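Search products, manuals, part numbers
Search

We use cookies to remember your basket and region. Accept all | Manage settings

Varkora G2 Parallel Gripper Kit with Wrist Camera

Sold by Drorkavico. Page updated May 30, 2024.

The G2 is a two-finger electric gripper for light bench work: sorting, connector handling and teardown of small equipment. Maximum opening is 100 mm. Grip force is set in software, up to 45 N. The kit includes 2 curved fingers, a center mounting plate, the wrist camera and a cable set. The arm is not included.

Finger options

Curved fingers (standard). Suited to latches, tabs and molded plastic parts. They reach past nearby brackets better than the flat set but hold thin sheet parts less evenly.

Flat fingers (separate order). Better on boxes and straight-sided stock. Too wide for most drive bays.

Controllers

The gripper runs from either the Torres controller or the Arnmont controller. In our February bench comparison, both gave the same opening and force range. The Torres unit has a shorter delay between command and motion. The Arnmont unit logs motor current at every step — useful when a part binds and you want to see where. Firmware for one will not load on the other.

Camera placement

The camera sits at the wrist, looking out over the fingers. Lighting should be set before force is tuned, as bare metal can throw off automatic exposure.

3 comments | 14 shares

Wrist camera views are best judged on a crowded target, where the fingers share the image with the part and everything near it. An open Dell computer chassis makes a fair test. The blue latch block of the drive carrier sits between the center plate and the right finger, so the approach can be checked on screen, and the white DELL logo on the green motherboard gives a high-contrast mark for checking focus farther back. Watch the black cables at lower right when planning a path — dark cable over a dark grille is hard to separate by color alone.
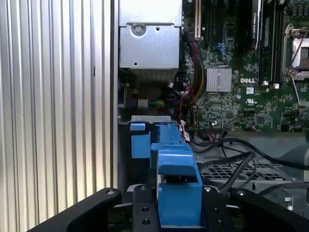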